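Labels we give ourselves: my term project

I'd better admit that I picked this topic because I am a mature student, and on the first morning of the course I had to say who I was in one sentence. Everyone else managed it. I said my name, then "retired", then "well, semi-retired", then something about poetry, and by then the tutor had moved on to the next person (kindly, but still!).

So for my project I asked people to write down the words they use for themselves, and then the words they think other people use for them. I wanted to see how far apart the two lists were, and whether the gap got wider with age. I put cards out in the library at Movton and in the Grometti arts centre, and I got 123 back, far more than I'd planned for. My kitchen was full of cards for most of May.

A lot of people put their job first, even if they had left it years ago. One man wrote "printer" in capitals and then, very small, "until they closed us". Parents tended to put their children before themselves. The younger ones often used a hobby, and I noticed they were much happier to say "artist" or "writer" without any proof of it. The older people who painted or wrote nearly always put "I do a bit of" in front. I do it myself, and I've had 18 poems printed.

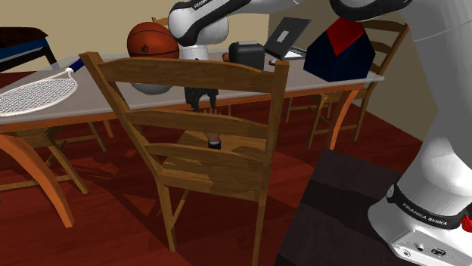
Felicja Walczak thought I'd got this the wrong way round. Her view was that "I do a bit of painting" is a way of keeping the painting for yourself, and that once you call yourself a painter people start asking what you've sold. She has stopped telling anyone she paints at all, and she says the work is better for it.

I went back through the cards after that with a different eye, and I do think she has a point, at least for some of them. There was one that said "I do a bit of singing, don't tell the choir", and I can't read that as modesty any more. But there were others that just sounded sad to me, and a card can't tell you which sort it is. I should have left room for people to explain, and if I did it again I would.

The second list was harder going. Three people left it blank. Among the over-sixties the word "old" turned up again and again, along with "lovely" and "still", as in "still driving" or "still got her own teeth". I had never thought of "still" as a label before, and now I hear it everywhere, mostly from my daughter.

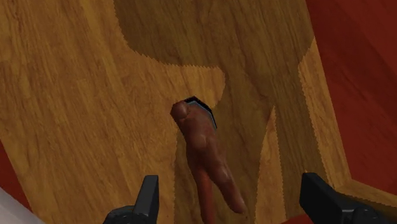 I also talked to 17 of the people properly, over tea, and those chats changed my mind more than the cards did. I'd gone in expecting complaints. What I mostly got was people who had made some sort of peace with one word and were still cross about another. One woman was perfectly happy with "widow" but couldn't stand "pensioner". Another loved being called a pensioner (cheap tickets!) and hated "active".

As for what went wrong, my age groups were far too wide, and I only asked in places where people who like books and pictures go anyway. My tutor has suggested the Zepeda café or the bus station next time. I'd also like to ask the same people again in a few years and see which words have stuck. I've kept the cards in a shoebox, and mine is in there with them, with "poet" on it in pencil.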